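Drukex Roser 2 DJ Controller: Review

26 Aug 2024

The Roser 2 is a two-channel controller aimed at people who play house parties, bars and small outdoor stages. It replaces the first Roser, which had a good layout and a poor crossfader. I bought mine at full price and have used it for 36 hours of playing time, split between practice at home and three paid sets, one of them outdoors on generator power.

Layout and build

The mixer section sits in the middle with a deck on either side, eight pads per deck. Spacing between the EQ knobs is wider than on the old model, and it is now possible to turn the low on both channels with one hand. The top plate is metal. The bottom is plastic and flexes if you lift the unit by one corner, so use both hands.

The jog wheels have adjustable tension through a small screw on the underside. Out of the box mine were set too stiff for nudging. A half turn counterclockwise fixed the left wheel, and the right one needed a bit more. There is no marking to tell you where you are in the range, and matching them took a few tries.

Crossfader

Drukex now fits a contactless fader with a cut-in distance you set in the utility menu. At the shortest setting it opens almost at once. I left it in the middle for long blends and changed it only to test it. After 36 hours there is no bleed on either side and no change in feel. The channel faders are the ordinary kind, slightly heavy, and I have no complaints about them.

Sound

Main output is balanced, on XLR, with a second RCA pair for the booth. The noise floor is low enough that I heard nothing from a pair of powered monitors with the master at noon and no track playing. The headphone amp is the weak part. With closed 36-ohm headphones next to a loud PA, I had the cue level at maximum for most of the set and still wanted more. The first Roser was louder here.

The limiter on the master cannot be switched off. It comes in early, before the last yellow light, and it flattens kick drums in a way that is easy to hear on a large system. Keep the level in the green and let the sound engineer add gain.

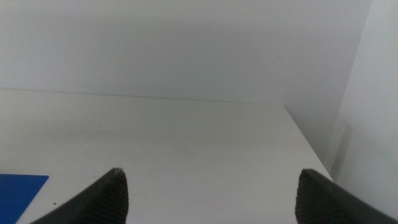
Kalkidan Mersha wrote in after the short version of this review went up: the limiter can be moved, though not turned off. Hold shift and the booth knob while powering on, and the threshold goes up by 3 dB. It resets when you update the firmware, so check it again before a gig. The manual leaves it out completely.

I tried the shortcut on my unit and it works. The kick is cleaner at the top of the green range and the first yellow light is now usable. It should be a menu item.

Software

The controller ships with a license for Mishra, which loads quickly and reads existing playlists without trouble. Beat grids were correct on nearly all of my four-on-the-floor tracks and wrong on most of the breakbeat ones. Mapping for Dellier is a separate download. In Dellier the pad lights lag slightly behind the press. The audio does not.

I imported a library of 900 tracks into Mishra. Analysis ran overnight and I did not time it. Two files were rejected, both old rips with damaged headers.

Outdoor use

The pad lights are hard to read in direct sun, and the level meters are worse. Bring shade. On generator power the unit dropped its USB connection once, early in the set, and came back by itself within a few bars. I moved to a powered hub and had no further drops. The supplied cable is short and has no locking collar. I would replace it on day one.

Verdict

The fader and the mixer layout are good enough to justify the upgrade for anyone who found the first Roser cramped. The headphone output is a real problem for loud rooms, and anyone who plays those often should try it with their own headphones before paying. I am keeping mine for bars and taking a separate headphone amp to everything else.

Tested with firmware 2.3 on a laptop running Mishra and Dellier.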